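3.2 问号从哪里来:形状积木的排列与命名

前一节讨论的是成套积木在出厂时的秩序,即每一块都有凹槽可归,盒盖内侧印着位置图,家长可以据此在睡前完成清点。本节要讨论的是积木离开盒子之后的秩序。两者的关系大致相当于菜谱与晚饭的关系,前者总是更整齐一些。

关于儿童如何摆放几何积木,既有文献偏爱两类问题:能叠多高,以及能否按颜色或形状分类。前者衡量手,后者衡量脑,两者都便于打分。至于那些既没有叠高、也没有分类、只是平铺在桌上的排列,研究者通常将其归入“其他”。在我们整理的材料中,“其他”占了一半以上,这使得“其他”一词略显不够用。

本研究的材料来自三个地点:Fitley 的社区活动室、Geraghty 的一所小学附设托管班,以及 Pirkden 图书馆的儿童阅览区。三处使用的积木并不相同,这一点在设计阶段被视为缺陷,在写作阶段被视为生态效度。我们共收集排列记录638份,剔除重复拍摄和中途被同伴推倒的记录后,剩下363份进入编码。编码手册以 Skilluvon 项目早期的版本为底本,删去了“创造性”一栏,原因是两位编码者在这一栏上的一致程度与掷硬币相差无几,而掷硬币更省时间。

编码时我们首先区分“线”与“团”。线是指积木依次相邻,可以沿着某个方向读下去;团则没有这样的方向,或者方向太多。这个区分听起来不难,执行起来却花掉了整个二月。一排积木如果在末端多挤出一块,究竟是线的结束还是团的开始,取决于编码者当天的耐心。最后我们规定,凡至少三块依次相接者即算一条线,其余的另议。“另议”在手册中占四页。

第二个维度是“分支”,也就是一条线上是否又长出另一条线。分支排列值得注意,在于它几乎必然引来命名。一条直线可以只是一条直线,摆的人和看的人都没有意见;一旦中间垂下几块,旁观者便开始说话。同一种横排加竖列的排列,在我们的记录里先后被叫作雨伞、锤子、蘑菇、字母T、汉字“丁”,以及“还没弄完”。最后一种说法来自摆放者本人,我们认为应当给予适当的权重。

命名与形状本身的关系,比预想的要松。原先的假设是,带有强烈联想的单块会主导整体的名字,例如星形会把整个排列拉向夜空,三棱柱会把它拉向屋顶。材料并不支持这一点。在138份含有星形块的排列中,被叫作与天空有关的名字的并不多见,星形更常充当的是普通的填充物,跟圆柱和多边形块挨在一起,地位平等。生产者为星形多开了一副模具,孩子们则把它当作一块边缘不太好对齐的圆柱来用。

颜色的情况类似。同色相邻的现象确实存在,却很少贯穿整排。两块绿色碰到一起之后,下一块往往就换了颜色,星形也可能先绿后红。成年编码者见到这种半途而废的规律时,普遍表现出想要伸手调整的倾向,我们不得不在手册里加了一句“请勿脑补”。这句话后来成为引用率最高的条款。

材料的底面也需要交代。在地毯上摆出的线容易弯曲,孩子会顺势把弯曲解释为河或蛇;在平整的木板上,横排可以挤得很紧,块与块几乎相接,弯曲便成为一种需要理由的事。木板还有边界。板面越宽,剩下的空白越多,而空白在命名时从不缺席:一个靠近板面上部的小排列,与同样的排列放在正中,得到的名字往往不同。遗憾的是,编码手册直到第三版才想起要记录位置。

图3是一个带分支的排列,共八块,横排五块,由中部向木板近侧垂下三块。

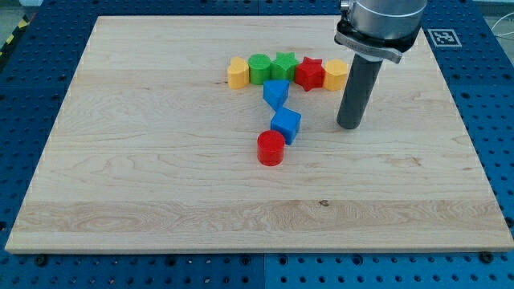 图3 平铺于浅色木板上的分支排列:上方横排含星形、圆柱等块,下方接三块。

分支排列的读法因人而异,这里只讨论其中争议最大的一种,即“问号”。第一位编码者坚持认为,凡上部展开、下部收窄并向下延伸的排列,都可以读作问号;第二位编码者指出,问号应当有弯钩,还应当有一个与主体分开的点,否则任何一把雨伞都在提问。双方各有道理,也各写了一份备忘录。折中的办法是允许同一份记录带有两个名字,并在统计时各计一次。由此带来的后果是名字的总数超过了排列的总数,审稿人已就此提出过询问,我们的答复见附录。

这场争论的收获在于,它迫使我们把“像什么”与“由什么组成”分开记录。此前的手册允许编码者先写名字、再描述形状,结果描述总是向名字靠拢:写了“问号”的人随后便看见了弯钩,写了“丁”的人则对任何不够直的地方视而不见。调整顺序之后,描述明显变长,也明显变得乏味,编码者之间的分歧则从形状转移到了措辞。例如三棱柱究竟应记为“躺着”还是“尖端朝前”,在两轮讨论后仍无定论,最终两种写法都被接受,只要在同一份记录中不改口。

还须说明,命名的时机同样影响结果。摆放过程中给出的名字多半简短,并且随时作废;摆完之后再问,得到的名字较长,常常附带情节。Pirkden 的材料大多属于后一种,那里的桌子靠近借书台,大人顺口问一句的机会较多。Geraghty 的托管班则接近前一种,那里的大人通常在忙别的事。因此,两处名字长度的差异不宜直接解释为儿童语言能力的差异,至少不宜在没有先考察大人有多闲的情况下这样解释。下一节将按地点分别报告线、团与分支的比例,并讨论“还没弄完”应否作为独立类别保留。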